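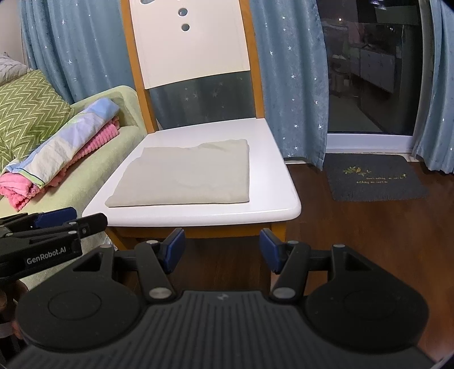
Returning a garment after the tags have been removed: what are my rights?

Posted by Yvette Girard in Consumer Matters, Clothing and Textiles

I would appreciate guidance from members familiar with retail return policies. In February I ordered a knitted cardigan from the online store of Wollska at a cost of $100, plus shipping. I removed the tags on the day it was delivered and wore it once, indoors, for an afternoon. By evening the left side seam had opened under the arm over a length of two fingers. The yarn does not appear to be broken; the stitching has simply come apart.

I wrote to the retailer the following Tuesday. The reply stated that returns are accepted within 90 days provided that the tags are attached and the item is unworn, and that my request was therefore declined. I was offered a discount code toward a future order. I have not used the code and would prefer a refund. Is the retailer entitled to refuse on this basis? I purchased the item from Ontario and paid by credit card.

Riaan Msimang
Member, Consumer Matters

Two separate matters have been combined in the reply you received. A store's return policy governs changes of mind: the colour does not suit, the size is wrong, a gift was not wanted. The retailer may attach conditions to it, including a condition regarding tags. A defect in workmanship is a different matter. Goods sold to a consumer are expected to be of reasonable quality, and that expectation does not end when a tag is cut off.

I would recommend the following course of action.

Write to the retailer again and avoid the word "return." State that you are reporting a defect, describe the seam, and give the order number and the date of delivery. Attach clear photographs of the opening from the outside and the inside.

State the remedy you are seeking and set a reasonable deadline for a response.

Do not repair or wash the garment in the meantime. Keep it folded, in a clean, dry place, together with the tags if you still have them.

Do not redeem the discount code. The retailer may argue that you accepted it in settlement.

Should the second letter be refused, you may file a complaint with the provincial consumer protection office. You may also ask your card issuer whether a dispute can be opened. Issuers set their own time limits, and you should enquire promptly.

Katalin Vörös
Member, Clothing and Textiles

It is a ten-minute job with a tapestry needle and matching yarn. Any alterations shop would do it for a modest fee.

Carter Lachance
Member, Consumer Matters

I concur with Mr. Msimang, and would add that a request for the cost of a repair is sometimes approved more readily than a full refund. Ms. Vörös is correct that the work is minor, but please obtain the retailer's agreement in writing before having it done. Shipping charges should be included in your claim and listed on a separate line.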